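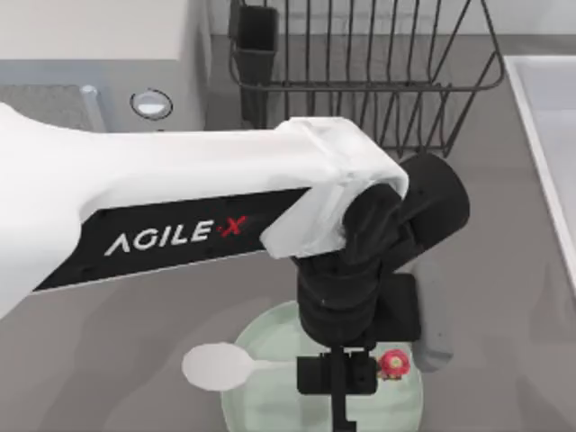 The arm over the green bowl in our simulated kitchen, with the dish rack behind it and the sink off to the right.

Kitchen Tips for People Who Teach Arms
by Meinir Jenkins
Updated 21st July

If you have come over from the laundry page, welcome, and put the kettle on, this one runs long. I have been showing kitchen jobs to robot arms for Flokilow for a good while now, first by holding the arm and walking it through the job, and lately by remote control in the simulator as well. People write in asking how to get a clean demonstration of something as ordinary as clearing a bowl and a spoon off the counter, and I have ended up giving the same answers so many times that Pranab Howlader told me to type them up and be done with it. So these are my tips for the washing-up corner. Most of them work the same on a real counter and a rendered one, and I'll say so where they don't.

Do the job yourself first

Before you touch the controls, go to your own sink and do the thing with your own two hands. Then do it again with one hand, using only your thumb and first finger. You will be surprised how much cheating you do! I used to tip a bowl against my palm without noticing, and of course a two-finger gripper has no palm. Once you've done the job with a pinch and nothing else, you'll know which order the pieces have to go in and where you are going to get stuck.

Say the steps out loud while you do them. "Spoon, rack, bowl, sink." If you can't say it in one breath, cut the job in half and teach it as two.

Clear the bowl before you move the bowl

A bowl with a spoon lying across it is really two jobs, and if there is some little thing down inside the bowl as well, it's three. Take the spoon first. It sits on top, it rolls, and if you go for the small thing while the spoon is still there you will knock the handle every time. Then fetch out the small thing, and only then take hold of the bowl.

For a long time I taught it the other way about, lifting the bowl with everything still in it, and it looked lovely when it worked. The trouble was that the spoon slid differently every time and the arm couldn't learn a thing from it. Pranab went back through 600 of my runs from January and threw out most of them, very politely.

Picking up a spoon

Plastic spoons are light and they skate. A few habits help:

Come straight down over the handle, with the fingers open only a little wider than you need. A wide-open gripper is more likely to brush against the bowl on the way in.

Take hold near the balance point, up toward the head. If you pinch the far end of the handle the head swings down, and then you have a pendulum to carry across the counter.

Close slowly, wait a beat, and then lift. That little wait feels silly when you're driving the arm, but it gives the grip time to settle and it makes the start of the lift easy to find afterward when you're trimming.

If the handle has got itself tucked in close under the gripper, don't try to wriggle down onto it. Go back up, move over, and come down again. Wriggling is the worst thing you can put in a demonstration - the arm will learn to wriggle.

Small things in round bowls

Anything about the size of a bottle cap will give you grief in a bowl, on account of the curved sides. Try to get one finger on each side of it, with the fingers lined up so that one slides down between the little thing and the wall of the bowl. If there's no room for that, nudge it gently toward the middle first and make the nudge a proper step of its own, with a pause before and a pause after.

Watch your far finger as well as your near one. It is so easy to stare at the thing you are picking up and forget that the other finger is hanging right beside the rim. On a real counter you'd hear the clink. In the simulator you may hear nothing at all, and the first you know of it is the bowl sailing off toward the sink.

See-through bowls need some extra care too. A pale, half-clear bowl on a gray counter can be hard to make out when you're tired, and the rim is what you need to see. I turn the brightness up on my screen and look for the rim before every single approach. Some of our people lay a darker mat under the bowl while they practice and take it away later, and that's fine for practice, but do record plenty without the mat.

Taking hold of the bowl

One finger inside, one outside, and come down on the side of the rim that's nearest to where the arm starts. Lift straight up a hand's width before you go sideways. If you begin sliding while the bowl is still touching the counter, you'll drag it, and dragging turns it.

Keep it level as you go, even when it's empty. I know it makes no difference to an empty bowl! But one of these days somebody will ask the arm to carry soup.

Putting things in the rack

A wire rack looks generous until you try to lower something into it. The bars catch everything. Stop above the rack, turn the wrist while you're still well clear, and then come down in one straight line. Spoons go in the utensil cup handle first, and the cup being tall, you want to start higher than seems necessary. I've taught whole afternoons of spoons that only just cleared the edge, and what you get from that is an arm that only just clears the edge on a good day.

Mind your elbow, too. When you're looking at the fingers you forget there is a great long arm behind them, and it will lean across the rack if you let it. Swing it around before you lower. My colleague at Akach puts a strip of tape along the front of her real rack to remind herself, and I've copied her.

Guiding by hand, or by remote?

I'm asked this more than anything. Guiding by hand is lovely for learning how the arm feels, and I'd start every beginner there. You find out where the joints get stiff and which way the wrist prefers to turn. Hold it behind the wrist, never by the fingers, and keep your own sleeve out of the way of the bowl.

Remote control is slower to learn and kinder to your back. It also makes you work from the same view the arm has, so you stop relying on a quick peek around the side. I do the first 8 runs of any new job very slowly and keep none of them. After that I keep whatever is smooth. With Galia, the controller setup we use at home, I turn the speed down by half for the last bit above the bowl and put it back up for the carry.

Changing things around

Once you have a job going nicely, start moving things. Turn the spoon so the head points left, then right, then toward the sink. Move the bowl a little nearer the rack. Lay the spoon across the rim in some runs and flat on the counter in others. In the simulator you can shuffle all this with a button, and you should, but look over each new layout before you begin. I once taught a good long stretch with the spoon standing half inside the counter like a flag.

A few smooth runs in every layout will do you more good than 1,000 in the same one. I know that's a nuisance to hear when you've finally got the knack of a layout and are enjoying yourself.

When you make a mess of it

If you drop the spoon and can pick it up again calmly, do, and keep the run. The arm needs to see a recovery now and then. If you panicked, or chased it around the counter, stop and start over. Make a note of what went wrong while it's fresh - I keep a paper pad by the keyboard with just the run and a word or two, "clipped rim" or "late close."

And stop for tea before you think you need to. My runs get jerky well before I feel tired.

Next on this page I'll be adding cups and saucers, which Uddin has been pestering me for, and a bit about folding dishcloths if I ever get a dishcloth to behave. Write to me at the usual address if there's a kitchen job that has you stuck.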